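Visit to Stilgate, September

Eleven of us made the trip to the Stilgate laundry on Tuesday. They wash and return workwear and casual uniforms for hotels and care homes, and the finishing room has 132 people across the shifts. Ronja Ljungberg, who manages finishing, took us round.

We started at the sorting belts, which are still done by hand and are loud. Ear plugs were handed out at the door. From there we went past the dryers to the folding area, where most of our questions were.

Stilgate put in 2 folding stations from Irkevance last year. Each is a table with a pair of arms. The arms take T-shirts and light trousers. Anything with buttons, long straps or a repair ticket goes to the hand tables. Ljungberg said the stations are slower than a good folder on any one shirt, but they run through the breaks.

Nobody was let go. Five folders moved to inspection and mending, with 20 hours of paid training. One of them told us she likes the mending but misses talking across the table, as inspection is done in separate booths. Another said his shoulders have stopped hurting. Both said the first months were hard, with a lot of stops and a lot of refolding.

The pay grade for people who tend the stations is still being discussed. Our group thought this should have been settled before the machines arrived.

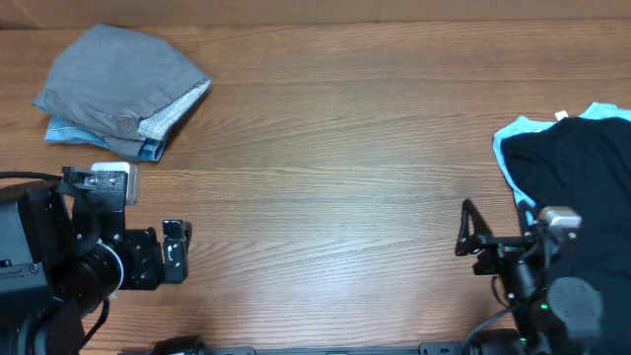 Folding station with T-shirts to the right and folded clothes at the back left.

Lunch was in the canteen at 12:30. The bus back left at 2. Our next visit is to Magalhães, and names should be in by the end of the month.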